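How a Town Makes a Rule

Every town has rules. Some say how fast cars can go on a street. Others say when the park closes, or how loud music can be at night. A rule made by a town is often called an ordinance. That is a long word for a local law. An ordinance counts only inside the town that made it. If you walk over the line into the next town, the rules may be different.

This page follows one ordinance in the town of Pickering, from the first idea to the day it started.

Where the idea came from

Daiane Fagundes lives on a street near the Pickering library. Trucks were stopping outside her building early in the morning and leaving their engines on. The noise woke her children, and the smell came in through the windows. She wrote a letter to her council member, Genivaldo Vieira, and asked if the town could do something.

A council is a group of people chosen by voters to run a town. Each council member speaks for one part of town. Anyone who lives there can write to their council member, even if they are too young to vote.

Writing it down

Genivaldo Vieira thought the idea was a good one, but an idea is not a rule yet. Someone has to write it in clear words. "Trucks should not be so noisy" would be hard to follow. How noisy is too noisy? What is a truck?

Wellington Bezerra is the town's lawyer. He wrote the first version, which is called a draft. The draft said that a parked truck could not leave its engine running for more than 2 minutes. It also said who had to obey the rule and what would happen if they did not. The fine, or money a driver would have to pay, was set at 90 dollars.

Ambulances and fire trucks were left out of the rule. They sometimes need their engines on to run their equipment.

Telling everyone

A town cannot make an ordinance in secret. Pickering has to post the draft for 30 days before the council votes on it. It goes on the town website, and a paper copy hangs on the board at town hall. During that time people can read it and decide what they think.

The local newspaper printed a story about the draft. It also printed letters from readers. A news story tells what happened. A letter or an opinion column tells what one person thinks about it. Newspapers usually put these on separate pages so readers can tell which is which.
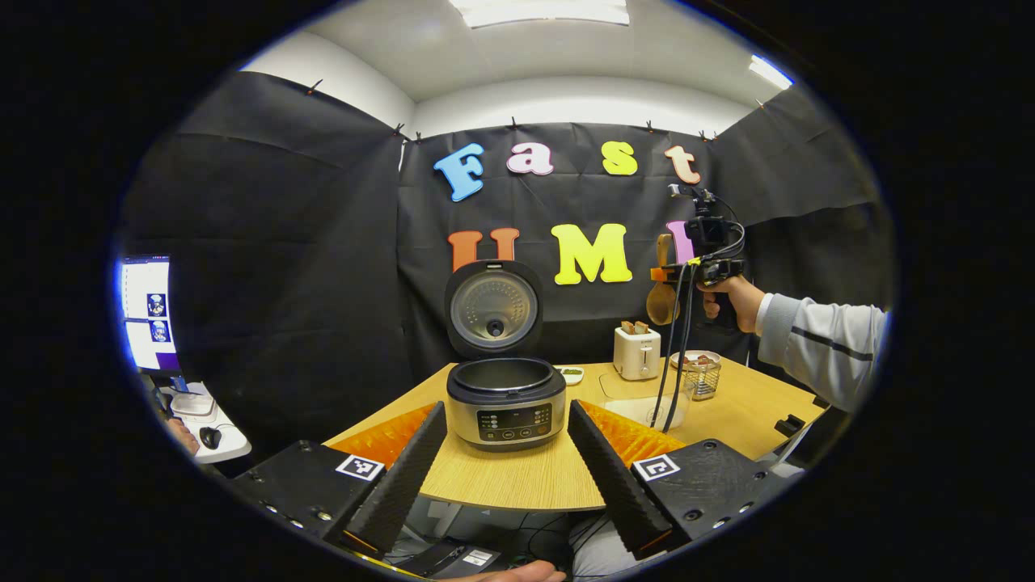 A small kitchen-style workspace with a black fabric backdrop.

The public hearing

A public hearing is a meeting where people can talk to the council before it votes. Pickering held its hearing in the evening so that people could come after work. Each person signed a sheet by the door and waited to be called.

Daiane Fagundes spoke first. She told the council about the noise and the smell.

Maiara Falcão spoke next. She manages deliveries for Funduvwood, a company that sells furniture. She told the council that drivers need power to raise and lower the lift at the back of the truck, and unloading a heavy table takes longer than the draft allowed. She asked for more time.

Other people had questions. One man wanted to know if school buses counted as trucks. A girl in fifth grade asked who would check the time. The council did not have to answer every question that night, but the town clerk wrote all of them down. A clerk is the person who keeps the town's records.

Changing the draft

After a hearing, the council can change a draft. A change is called an amendment. Genivaldo Vieira offered an amendment that gave drivers 15 minutes while they were loading or unloading. The shorter limit stayed for trucks that were only parked. Another amendment added a sentence about school buses.

The vote

The council voted in December. The clerk, Natanael Meireles, read each member's name out loud, and each one said yes or no. This is called a roll call vote. It lets people see how their own member voted.

More members said yes than no, so the ordinance passed. The mayor then signed it. In some towns a mayor can refuse to sign, and this is called a veto. The rules about vetoes are not the same everywhere.

After the vote

The ordinance did not start the next morning. The town needed time to put up signs and send letters to delivery companies. For the first few weeks, drivers got a warning and no fine.

An ordinance can be changed again later. If people think it is unfair or is not working, they can write to the council, and the same steps begin again.

Words to know

Amendment: a change to a draft or a law.
Clerk: the person who keeps a town's records.
Draft: an early version of something written.
Ordinance: a law made by a town or city.
Public hearing: a meeting where people can speak before a vote.
Veto: a decision by a mayor or other leader to refuse to sign a law.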